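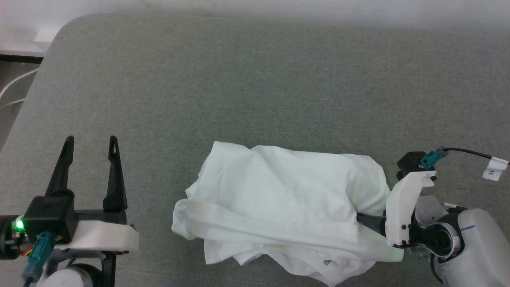

*White cloth on gray upholstery, waiting to be folded.*

## The Long Way Around a Laundry Pile

Birsen Işık folds the way some people bake bread, slowly and with the radio on. I went to see her expecting to pick up a trick or two for this column, and I came home three hours later with a full notebook, a jar of her sour cherry jam and a new respect for the humble undershirt.

She grew up over her family's dry goods store, Güler, where the folding was done on a counter padded with old blankets. A hard table, she says, lets cotton skate away from you just when you've got it lined up. A bit of woven upholstery holds on to it, and she has been a believer in soft surfaces ever since.

"Find one long edge," she told me. "You can be as messy as you like everywhere else, but find me one long edge."

So that is where you begin. Take your crumpled shirt, shake it once (twice if it has been sitting in the dryer since breakfast, as mine usually has) and hunt for the side seam. Lay that down first and let the rest fall where it wants to.

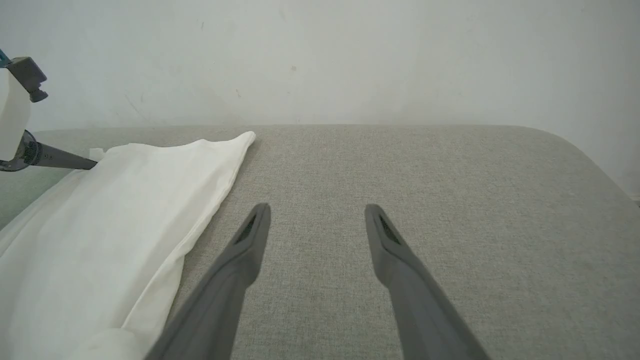

Then comes the smoothing, and she is firm about this part -- always from the middle out, with a flat palm, never tugging at the corners. Tugging is how you get that sad, wavy hem. Her mother sold Pletik cottons for years and could tell from across the store who had been pulling at theirs!

I asked how long a shirt ought to take. She thought it over while she poured the tea, and decided that around 70 seconds was decent for a beginner. Mine took a good deal longer, and she very kindly looked out the window until I was done.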